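¿Puede ya una máquina encargarse de la colada?
Memoria del proyecto de fin de curso

Autores: Patricio Carretero y Miyuki Imai
Tutora: Toshiko Iwasaki
Entregado el 04/09/2019

1. Por qué elegimos este tema

Cuando empezamos teníamos una idea bastante ingenua (lo reconocemos con cariño): que poner una lavadora era lo más fácil que se le podía pedir a un robot. Al fin y al cabo, la lavadora ya hace casi todo el trabajo sola. Lo que queda para nosotros es separar la ropa, meterla, echar el jabón y sacarla luego, y justo ahí se nos fueron los meses.

2. El lugar de trabajo

Quisimos estudiar la tarea en una casa corriente, con sus estrecheces y sus trastos, y Masaru Ogura nos abrió la suya, en Fultirham, con una paciencia enorme. La zona de la lavadora queda junto a la escalera de madera, y entre cajas de cartón, cables y el bote de jabón de manos hay que pensar muy bien por dónde entra un brazo.
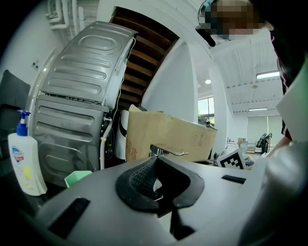 3. Qué medimos

Dividimos la colada en 9 pasos e hicimos 40 intentos con la pinza manual Rengate, siempre guiada por una persona. Coger una toalla doblada salió bien casi siempre. Los calcetines, en cambio, fueron un suplicio, y las sábanas se enganchaban con todo lo que encontraban. ¡Hasta le cogimos manía a una funda de almohada!

4. Lo que pensamos ahora

Creemos que doblar toallas está cerca, pero que la colada entera, en una casa así, todavía necesita unas manos humanas al lado. En noviembre repetiremos los pasos de los calcetines con dedos más finos.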